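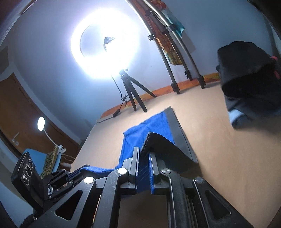 Towels came out of the wash stiffer than they went in – what am I doing wrong?

Posted in Laundry & Linens by dampcorner

I moved into an apartment in Cirwood last October and my towels have been getting worse ever since. They were fine at the old place in Wernent. Soft, thirsty, the whole deal. Now they come out of the laundry like something you could roof a shed with, and on top of that they don't dry me. They sort of relocate the water to a different part of me.

What I've got: six bath towels and a few hand towels, all cotton, a couple of years old. The washer is a front loader that came with the apartment and has a drawer with three compartments, one of which I have been ignoring. No dryer. I hang everything on a folding rack in the bathroom, where there's a window the size of a paperback. I use the powder that comes in a big tub and I fill the scoop to the top, the scoop being there for that purpose, I assumed. Fabric softener too, twice the usual amount lately, given how things have been going.

There's also a smell. It isn't there when they're dry. It shows up about a minute into using one, and it's hard to describe except to say that it reminds me of a boathouse.

I've read that you should boil them, freeze them, put tennis balls in with them, and never wash them at all. I would like to do one thing and have it work. Do I need new towels? The ones I like are $43 each, so I'm hoping for no.

Sorted by most helpful

grayline_laundry
Member, 1,338 posts

You don't need new towels. You need to stop feeding these ones.

Softener works by leaving a waxy coating on the fibers. On a shirt that feels nice. On a towel it's a raincoat, and you've been doubling it. Then there's the detergent. The scoop in those tubs is usually sized for the dirtiest load a person could own, and the line you want is down near the bottom, printed in the same color as the plastic so you won't be tempted to look at it. What doesn't rinse out stays in the loops and dries hard. That's your shed roof.

If Cirwood has harder water than your old place, that makes it all worse. Minerals and leftover soap get together and form a scum that clings to cotton. Look at your kettle. If the inside has gone white and crusty since October, your towels have been going through the same thing.

What I'd do:

Run the towels with no detergent and no softener, on the hottest setting the care label allows. Half a load at most. Pause it ten minutes in and look through the door. If there are suds, those suds are old. Mine foamed like a root beer float the first time, and I had been telling people I was a careful rinser.

Run it again with a cup of plain white vinegar in the drum, same heat. Don't mix vinegar with bleach, in the same wash or in the drawer or anywhere else, that makes chlorine gas and you'll have bigger problems than a scratchy towel. Some washer makers also don't like vinegar near their rubber seals, so check the manual and don't make a weekly habit of it.

Then a third wash with a small amount of detergent and an extra rinse. From then on, stay with the small amount. Two tablespoons of powder does a normal load at my house and we have a dog.

The smell is a separate matter, though it has the same parents. Bacteria like damp cotton with a coating on it. They go quiet when it's dry and wake up when you wet it again, so you're meeting them a minute into every shower. The hot washes should knock most of it out. If they don't, soak overnight in a bucket of warm water with oxygen bleach (the powder type that's fine on colors, but check the tub) and wash again.

Clean the machine too. Pull back the rubber gasket on the door and wipe inside the fold. Have a paper towel ready and don't do it before lunch. Take the drawer out and rinse it, including the compartment you've been ignoring, which is probably the prewash. Then run it empty on the hottest cycle.

Leave the door open between loads. Front loaders hate being shut.

dampcorner (original poster)

Okay, I did the no-detergent wash last night and there were suds. There were a LOT of suds. I sat on the floor and watched them go around with a feeling I can only compare to reading my own old emails. The kettle looks like a cave. Vinegar round is tonight.

grayline_laundry

Told you. Don't skip the gasket.

pegs_and_line
Member, 110 posts

Agree with most of the above but it's leaving out the drying, and if you're hanging towels in a bathroom with a tiny window then the drying is half your trouble.

Cotton that dries in still air goes stiff. It's not only the soap. The fibers settle against each other while they're wet and there's nothing to move them, so they stay that way, like hair you've slept on. A dryer knocks the loops loose. Wind does it too. A bathroom rack does nothing at all, and it takes a day and a half to do it, which is where your boathouse comes from.

Things that help if you can't get a dryer:

Spin them twice. Most machines will let you run a spin by itself. It costs almost nothing and takes hours off the hang.

Before you hang one, hold it by the short end and snap it hard, five or six times, then flip it and do the other end. You'll feel silly. The people downstairs will think you're beating a rug. It stands the loops up, and you can do it again when the towel's nearly dry.

Get the rack out of the bathroom. Put it in whatever room has the most air and point a fan at it. One layer over each rail, none of this folding in four to save space. I have a Lykkegaard rack with the rails set wide apart and it takes up most of my hallway two evenings a week, and I've learned to walk sideways.

Also don't leave the wet load sitting in the drum. An hour's okay. Overnight and you're starting over.

If there's a laundromat near you, take them there dry-ish once in a while and give them fifteen minutes on medium. My sister in Travitz does this once a month with a whole sack and reads a magazine. Her towels are better than mine and she brings it up.

Don't use high heat to finish, it bakes them. And while you're at it look at the hems. If the stitching along the edge has shrunk up and the middle of the towel is wavy, that's from too much heat, and it won't come back. Doesn't hurt anything, they just won't fold straight.

softasabrick
New member

just buy new ones, mine were on sale. or use tennis balls

pegs_and_line

They don't have a dryer. What are the tennis balls going to do, sit on the rack?

softasabrick

oh. didnt read that far

dampcorner (original poster)

Update for anyone who lands on this from a search. Did the two hot washes, then the vinegar, then a normal wash with two tablespoons of powder. Cleaned the gasket and found a sock, a guitar pick and something I've decided was a leaf. Moved the rack to the living room with a fan on it.

Five of the six towels are good. Not new, but they bend, and they take water off a person. The sixth still smelled a bit so it's in a bucket with the oxygen stuff, and I'll report back if it does anything interesting. The softener is under the sink behind the spare light bulbs. I haven't thrown it out yet – it was a big bottle.

One leftover thing: is the extra rinse every time, or only until they're back to normal? My water is metered.

grayline_laundry

Every time for a month, then try without. If the kettle's as bad as you say, a spoonful of washing soda in with the powder will help more than the rinse does. Check the label on your powder first, some already have it in there.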